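Rapport de projet : apprendre les fractions en jouant
Anjana Gunawardena, projet tutoré Pludero
5 janvier 2020

1. Le point de départ

Tout est parti d'une remarque entendue à l'école Aguiar : « un quart, c'est plus grand qu'un demi, puisque quatre c'est plus que deux ». L'erreur est classique, et elle m'a passionnée ! Les élèves de CM1 récitent souvent très bien les définitions, mais dès qu'il faut comparer deux fractions, les réflexes des nombres entiers reprennent le dessus. J'ai donc voulu tester des séances courtes, sans feuille ni crayon au début, où l'on parle et où l'on manipule avant d'écrire quoi que ce soit.

2. Le matériel

J'ai d'abord essayé les bandes de papier pliées (très bien pour les demis et les quarts, franchement pénibles pour les tiers). Les parts de gâteau en carton plaisent beaucoup, mais elles enferment les enfants dans l'idée qu'une fraction est toujours un morceau de disque. Les briques à tenons règlent une partie du problème : avec deux rangées de deux, un tenon vaut un quart, une rangée vaut un demi, et l'équivalence entre deux quarts et un demi se lit du bout du doigt. 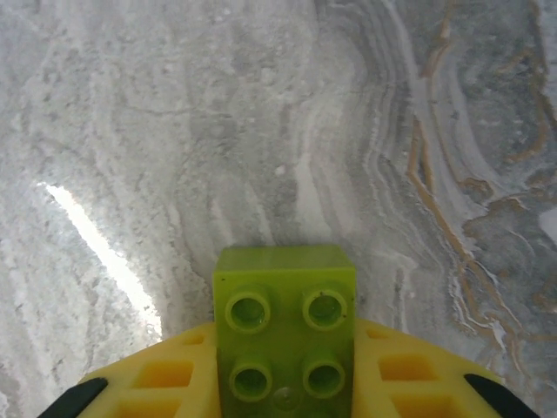

3. Déroulement

Chaque séance durait 15 minutes. On commençait par un défi oral, puis venait un jeu de comparaison par deux, et enfin une trace écrite très brève. Le jeu de cartes Bastitley, que j'ai adapté pour l'occasion, a eu un succès fou : certains élèves le réclamaient à la récréation ! J'ai relevé en tout 917 réponses, environ 800 une fois retirées les fiches illisibles ou incomplètes.

4. Ce que j'ai observé

Les comparaisons de fractions de même numérateur progressent nettement. Pour les fractions supérieures à un, c'est plus fragile, et cinq quarts provoque encore des débats animés (« mais il n'y en a que quatre ! »). J'ai adoré ces discussions, bien plus riches que mes fiches.

5. Suite

En mai, je voudrais reprendre le protocole avec une deuxième classe et ajouter la droite graduée, que j'ai introduite trop tard cette fois-ci.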